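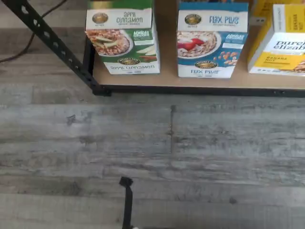

Pantry shelf restocking, robot arm station
Pre-run safety checklist with comments
Date: 21 January 2019
Checked by: Ottilie Danzer
Reviewed by: Shanthi Biswas

1. Shelf stands level and does not rock when pushed by hand.
OK. Moved the left foot onto a shim in December and it has held.

2. Shelf edges and punched uprights free of burrs.
OK. Keep fingers off the holes in the black uprights while the arm is live.

3. Cables clear of the work area.
NEEDS ACTION. There is a dark cable on the floor by the upright. Tape it down or run it along the wall. S.B.: Second time I have written this up.

4. Floor clear, no spills, no loose packaging.
OK. The gray planks have dark spots and scuffs that look like debris from a distance. Check them up close before signing.

5. Boxes upright, with room for a finger between them.
OK for the apple cinnamon and Flax Plus oatmeal. The banana nut box has another yellow package behind it. Treat that one as a hand job until Zaugg sends the new grip settings.

6. Gripper fingers tight, tips not cracked.
OK. Checked with the power off.

7. Emergency stop reachable from both sides.
OK. Tested 2 times, stopped both times.

8. Arm speed limited to 5 percent for the first pass.
OK. Do not raise it to save time.

9. Person stays with the machine for the whole run.
REQUIRED. Runs are limited to 90 minutes.

Comments
O.D.: People keep asking if this can restock a pantry by itself yet. My answer is no. It can be set up to move a full box from a place it knows to another place it knows. Open boxes, crushed corners and anything stacked behind something else still need a person. Low shelves are harder than counter height, and I would not leave it alone with one.
S.B.: Agree. Fine to run once item 3 is closed. Item 5 stays open.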